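Obi Tabletop Bin with Tilting Lid

Item no. 1414
Color: cream

A small round bin for desks, counters and side tables. The lid is a flat oval that tilts inward when you press on it, so tissues, tea bags and pencil shavings can go in with one hand. Push down near the edge of the lid -- the middle takes more effort.

The body is smooth and wipes clean with a damp cloth and a little dish soap. Don't use scouring pads, and don't put the bin or the lid in the dishwasher. To empty it, lift the top section straight up. Small liners fit and can be folded over the rim before the top goes back on.

Sold singly or in cartons of 6. Offices and hotels ordering 500 or more should write to Vikas Sisodia in trade sales for a price. Trade orders normally ship in around two weeks. Replacement lids are sold separately -- please give the item number and color when you order.

The cream color is back in stock from February. Gray is discontinued.

Related items
Obi Replacement Lid, cream
Obi Small Bin Liners
Kalia Desk Tray
Kalia Pen Cup
Grarkard Pedal Bin
Brirkura 3000 Paper Shredder

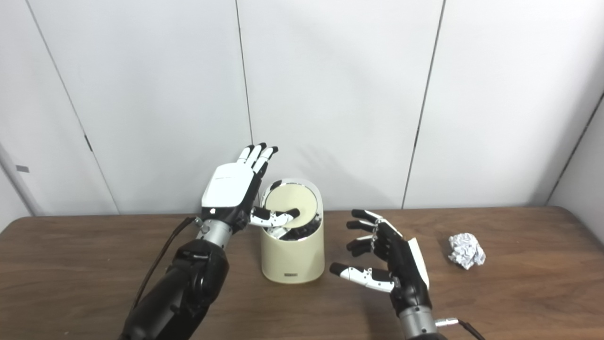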